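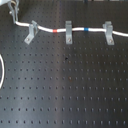 Bimla Semwal wrote in to ask whether a cable on a perforated board has to be clamped at all, given that the board is flat and nothing on it moves. It does. An unclamped cable passes every pull along its length to whatever is plugged in at the end. Her other questions are answered with the rest.

## Cable routing on perforated boards: FAQ

**How many clamps does one run need?**
Three is enough for a straight run across a small board. Put one near each end and one in the middle. Add a clamp wherever the cable changes direction.

**Should the clamps stand in a straight line?**
The screws go into the hole grid. The brackets don't have to match it. A clamp may be turned at an angle next to a bend so that it meets the cable where the cable levels out.

**How tight should the base screw be?**
Tight enough that the bracket doesn't rotate under a light push with one finger. Do not use a long driver. Tapped holes strip, and a stripped hole can't hold a clamp again without an insert.

**Can the cable lie directly on the board?**
Yes, but dirt collects along it and the holes under it are lost. Raised brackets keep the rows below usable.

**What screws fit Volden boards?**
Check the thread stamped on the packing slip. Volden boards were sold in metric and inch versions, and the two look alike from above. If a screw binds in the first two turns, back it out.

**Are Clondon brackets interchangeable with Flotard brackets?**
The base plates are. The openings differ: part 183 takes a thin cable, part 521 a thick one. Do not squeeze a thick cable into part 183.

**Is it all right to tie a cable to a hook or clip?**
As a temporary hold, yes. Tie it loosely. A tight strand marks the jacket.

**How do I clean the holes?**
Vacuum first, then use a dry nylon brush. Liquid cleaner stays in the threads.

**Where can I get replacement clamps?**
Kaushik stocks both sizes in bags of 19, base screws included. Orders placed before October ship in the old packaging.

Last revised 8/21/25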